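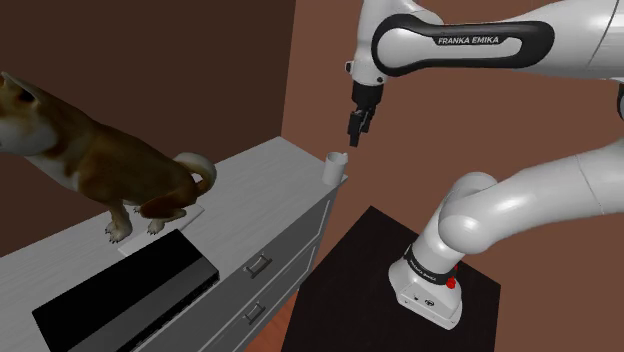
White cabinet with cup. Computer rendering.

About Cadthorpe

Cadthorpe designs, builds and installs kitchen and pantry storage for homes, schools and small public buildings. The company was founded in Ornholm as a repair shop for household furniture and took on its first full kitchen at the request of a repair customer. Kitchens have been the greater part of our work ever since. We remain privately owned, and the office and workshop share one address at 201 Shawky Road.

Our Work

The company employs 50 people in design, production, delivery and installation. All measuring is carried out by our own staff. A designer visits the home before any drawing is made, and the same designer remains responsible for the project until the final inspection. Customers are given that person's direct telephone number at the first visit.

Many of the houses in the Ornholm area are old, with floors that slope and walls that are out of square. Standard cabinet sizes seldom fit them well. Cadthorpe therefore builds to measured dimensions and scribes each end panel to the wall on site. Filler strips are used only where a door or drawer needs room to open.

Repairs are still accepted. The repair bench handles worn drawer runners, broken hinges, swollen doors and damaged countertops, including those made by other firms. Where a sound cabinet can be kept, we will say so in the written estimate – even when the customer has asked for a full replacement.

The Rurka Line

Rurka is our range of freestanding kitchen furniture, introduced for tenants and for owners who expect to move. It consists of 8 base pieces and a tall pantry cupboard. Each piece stands on adjustable feet and can be taken apart with ordinary hand tools. Spare shelves, handles and feet are kept in stock and may be ordered by mail or collected from the counter.

Schools and Public Buildings

Cadthorpe supplies teaching kitchens, staff rooms and community halls. Work in schools is scheduled for the summer break wherever possible, with site surveys completed by the end of April. Counter heights are agreed with the school before production begins, and lower sections are provided for younger students and for wheelchair users.

Training

The company has operated its own apprenticeship since its early years. Apprentices spend their first year in the workshop and their second divided between the repair bench and installation crews. A large share of our present installers entered the trade this way. Applications open in January, and no previous experience is required.

Guarantee and Service

Cabinet frames and doors are guaranteed for 20 years from installation. Hinges, runners and other moving parts are covered under separate terms, which are printed on the back of each order form. The guarantee stays with the kitchen and passes to the next owner if the home is sold.

Visiting Us

The showroom is open on weekdays from 9 a.m. to 5 p.m. Appointments are not needed for general questions, but we ask that customers bringing plans or measurements call ahead so that a designer is available. Parking is at the rear of the building – please use the Shawky Road entrance, as the side gate is reserved for deliveries.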